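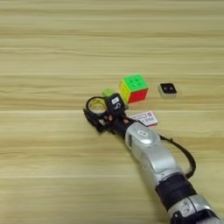

ERKVILLE, outubro

A oficina comunitária da rua Mészáros, em Erkville, tem um braço robótico em funcionamento na bancada dos fundos, e quem passa por lá depois das 19h dificilmente consegue ir direto para casa. O projeto se chama Pritent, nasceu numa garagem do bairro de Ostum e é tocado por um grupo de 11 pessoas, quase todas com emprego em outra área. Tem gente de marcenaria, tem uma professora de matemática, tem um pessoal que consertava rádio e nunca tinha escrito uma linha de código.

A tarefa em que o grupo trabalha agora parece brincadeira de criança: pegar objetos pequenos espalhados numa mesa de madeira clara e mudá-los de lugar, um por um. O cubo de Rubik virou o favorito da turma. As cores vivas (verde em cima, amarelo de um lado, vermelho do outro) ajudam o programa a entender para onde ele está virado, e as faces planas dão à garra um bom apoio. O difícil é chegar nele sem esbarrar no que está em volta!

O Pritent começou há 3 anos, quando dois vizinhos de Ostum resolveram montar um suporte giratório para soldar placas. O suporte ganhou um motor, o motor pediu um controlador, e a garagem ficou pequena. A mudança para a oficina aconteceu no inverno passado, com tudo levado em caixas de feira. O braço em si veio pronto, comprado com dinheiro juntado em bingos e numa rifa de bicicleta. O que o grupo constrói é todo o resto: a fixação na bancada, a passagem dos cabos, o programa que planeja os movimentos e o que escolhe o ponto onde fechar os dedos da garra.

A fixação, aliás, deu mais trabalho que o programa. A primeira base foi cortada em compensado fino e vibrava tanto que o braço parava alguns milímetros fora do ponto, sempre para um lado diferente. A segunda ficou pesada demais para ser tirada da bancada no fim da noite, e a bancada é dividida com o curso de encadernação. A versão atual sai com 6 parafusos, e uma pessoa sozinha desmonta em poucos minutos. O pessoal da encadernação agradeceu com um caderno costurado à mão, que hoje é o diário do projeto e já tem página colada com cola de contato.

Dá gosto folhear esse caderno. Cada tentativa está anotada à caneta, com a posição dos objetos desenhada de cima, a velocidade usada e uma palavra sobre o resultado. "Escorregou" aparece bastante nas primeiras páginas. Depois vêm "girou", "empurrou o vizinho" e, mais para o fim, vários "bom" sublinhados. Há também uma receita de bolo de fubá no meio, sem explicação.

O método de trabalho é simples. Alguém arruma a mesa, outra pessoa confere se a área em volta está livre, e o braço só se mexe depois que as duas dizem "pronto" em voz alta. O primeiro movimento de cada noite é feito devagar, sem pegar nada, só passando por cima dos objetos. Se o trajeto estiver limpo, a garra desce. A regra da casa é que a mão de quem arruma a mesa não volta para perto enquanto o braço não estiver parado e o botão de parada não estiver ao alcance de alguém.
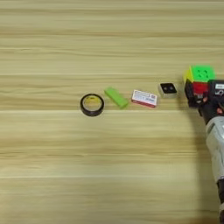
Os objetos foram escolhidos porque são diferentes entre si e porque já estavam por ali. Um rolo de fita preta é baixo e redondo, e a garra pode pegá-lo por fora ou tentar entrar com um dedo pelo furo, o que rendeu uma discussão de quase uma noite inteira. Um bloco verde-limão, comprido e de cantos arredondados, fica atravessado na mesa e obriga o punho a girar antes da descida. Uma caixinha de papelão, clara e com impressão vermelha e azul, é a peça que exige mais cuidado com a força: apertar demais amassa, apertar de menos deixa cair. E o cubo, com seus lados retos, é a hora em que todo mundo para de conversar e olha.

A distância entre um objeto e outro também é assunto sério no grupo. Com a mesa folgada, quase qualquer trajeto serve. Quando as peças ficam juntas, a garra precisa de espaço para os dedos dos dois lados, e um bloco encostado demais pode impedir a pegada mesmo que o alvo esteja bem visível. A solução em que a turma trabalha é ensinar o programa a escolher a ordem: tirar primeiro o que está mais livre e deixar o resto para depois. Parece óbvio para quem arruma uma gaveta, mas escrever isso em código ocupou boa parte dos encontros desde a mudança.

Outro problema veio da luz. A oficina tem janelas altas, e no fim da tarde o sol entrava de lado e riscava a bancada. A sombra do próprio braço confundia a detecção dos objetos escuros, e o rolo de fita era o que mais sofria. O grupo pendurou um tecido branco na janela e passou a começar as sessões mais tarde. A melhora foi imediata, está registrada no caderno com três pontos de exclamação, e o tecido (uma cortina velha de box, bem lavada) continua lá.

A madeira clara da mesa também foi mantida de propósito. Chegou a haver uma proposta de cobrir tudo com uma folha preta lisa, que facilitaria separar as cores do fundo. Perdeu na votação. O argumento vencedor foi o de que as mesas das casas têm veios, emendas e marcas, e que um programa treinado só em fundo liso teria que aprender tudo de novo no primeiro teste fora dali. Quem votou contra ainda defende a folha preta, com bom humor, toda vez que a detecção falha.

O entusiasmo pega fácil. Nas noites abertas, moradores de Ostum e de Erkville chegam para consertar uma luminária ou afiar uma tesoura e acabam encostados na parede, palpitando sobre o ângulo da garra. Um desses palpites foi adotado: aproximar o braço do cubo na diagonal, em vez de vir por cima em linha reta. A ideia saiu de uma visitante que joga bocha e achou que a garra estava "chegando com pressa". O grupo testou na mesma noite e ficou com a mudança.

O próximo passo é a triagem. O Pritent quer que o braço separe miudezas da própria oficina, que hoje vão todas para a mesma gaveta, em 2 bandejas: o que volta para o armário de eletrônica e o que volta para a papelaria. O grupo já desenhou as bandejas e falta decidir a altura da borda, pois o punho precisa passar sem raspar. Depois disso, a ideia é trocar os objetos da mesa com frequência e aceitar peças trazidas pelos visitantes, desde que sejam leves, não tenham ponta e caibam na garra.

Todo o material do projeto fica numa pasta à disposição de quem frequenta a oficina, incluindo os desenhos da base, as versões do programa e cópias do caderno (com a receita). O grupo pretende fazer uma versão mais curta, com o passo a passo da fixação, para quem tem um braço parecido em casa e uma bancada que precisa ficar livre no dia seguinte. Já houve mais de uma consulta de escolas da região, e a professora do grupo está preparando uma atividade sobre ângulos que usa o punho do braço como transferidor.

As sessões do Pritent são abertas e não é preciso saber programar. Quem quiser participar pode aparecer na oficina da rua Mészáros a partir das 19h, de sapato fechado e com o cabelo preso. Crianças entram acompanhadas e ficam atrás da faixa pintada no chão, de onde se enxerga muito bem a mesa. A entrada é gratuita, e há café passado na hora na bancada da frente.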